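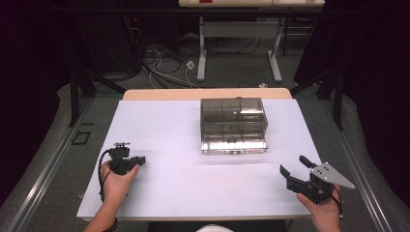
Course notes, T. Plemton, Kudstead Polytechnic
Last revised 18 June 2020

Week 3: Comparing hand-held grippers

Read this before the lab and bring it with you. The maker's sheets for the Tawfik and the Plekuveck are on the course page. Read them too, but don't believe them yet.

Both sheets claim the gripper "handles everyday objects". Ask which objects, how many tries, and who was holding it. The Plekuveck sheet gives a success rate with no number of trials beside it. A rate like that tells you very little, and I will mark you down if you quote it as a result.

A clear plastic box with compartments is a fair test object. It is smooth, you can see through it, and a camera may have trouble finding its edges. Foam blocks flatter every gripper I have tried. If you want a kind result, use foam, and say so in your report.

Things that spoil a comparison:

Holding one gripper in each hand. Your better hand will win. Swap sides halfway through and record which hand had which unit.

Cables. A cable that tugs at the back of the unit changes how you move your wrist. Note where it runs.

Practice. In February one group did all their Tawfik trials first and all their Plekuveck trials second, then reported that the Plekuveck was easier to use. Perhaps it is. They had also had 38 tries to warm up.

Colour of the work surface. A pale sheet under a clear object is a different problem from a dark one. Pick one and stay with it.

For your report, give the raw tally before any percentage. Count dropped objects as failures, even when you caught them. Do not write "intuitive" unless you can tell me what you measured.

The open question for discussion - does a good score in your hand say anything about the same jaws on an arm? The sheets assume it does. I have yet to see the data.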